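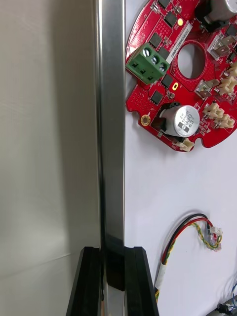

# Bench wiring FAQ

Kept by Herman Oei. Ask me only after reading it, please.

**Which screw on the green terminal block is number one?**

The one your drawing says is number one. If you have no drawing, you have no business holding a screwdriver. Syafiqah Raju has copies.

**Can I lean things on the round red board?**

No. It is a circuit board, and it has never once asked to be a shelf.

**What goes in the orange trays?**

Wire bundles waiting to be fitted, and whatever is written on the rim. Lunch has not been written on any rim so far.
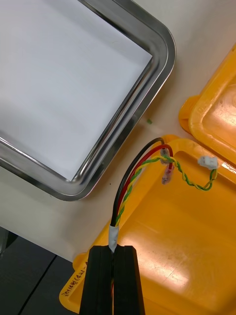 ## Loose ends

**May I take the white tape off a bundle?**

Once both ends are connected. Before that you'll have spaghetti.

**Should I untwist the yellow and green pair to make it reach?**

Leave the twist alone and ask for a longer one. We have 50 in the drawer.

**My crimp terminal slid off when I tugged it. Is that bad?**

Better now than at the customer's. Cut it, strip it, crimp it again, tug again.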